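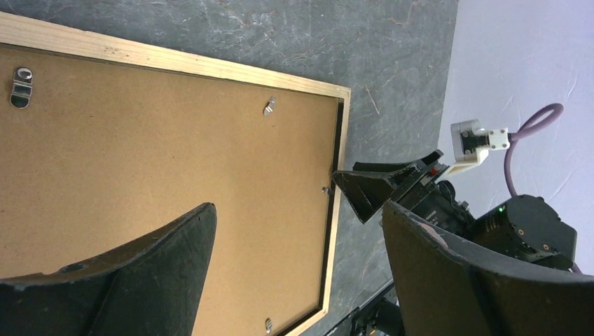
Back of one of the large frames, corner and backing board.

Rennie Road Art Group - minutes, August meeting

Started 7.10pm, Junhao Xie in the chair. Apologies as per sheet. July minutes agreed, one spelling fixed (Tistura, not Tistora).

1. Autumn show
Nurnus Hall confirmed, Monday set-up from 4pm. Hall want us out by nine, no exceptions. Hire is £140, deposit already paid. Space for 70 works on the screens if nothing over a metre wide. Long discussion on large works - agreed one per member, and say so on the form this time.
Action: Junhao to redo entry form.

2. Framing
Several pieces last year came in with no cord or with sawtooth hangers. Will be turned away at the desk. D-rings and cord only, name and title on the back in capitals. Tape over any staples please. Mount cutter is back from repair, blade needs replacing agian.
Action: order blades.

3. Money
Balance £3000 before the hall balance goes out. Printing quote from Grarkomora £166 for posters and catalogue. Felt steep. Second quote to be got from Tistura, decide by email. Subs stay the same. Four still owing.

4. Workshops
Lino day full. Waiting list opened. Life drawing low on numbers, carry on to Christmas then look again. Request for a beginners watercolour evening - yes in principle, needs a tutor and a date.

5. Storage cupboard
Too full. Anything unlabelled goes on the sale table at the show. Easels to the left side, paper on the shelf and NOT on the floor. Key with Junhao.

6. AOB
Tea money short again. Kettle replaced. Question about Sunday opening for the show - hall to be asked, carried over to next meeting.

Closed 8.50pm. Next meeting same room, bring entry froms.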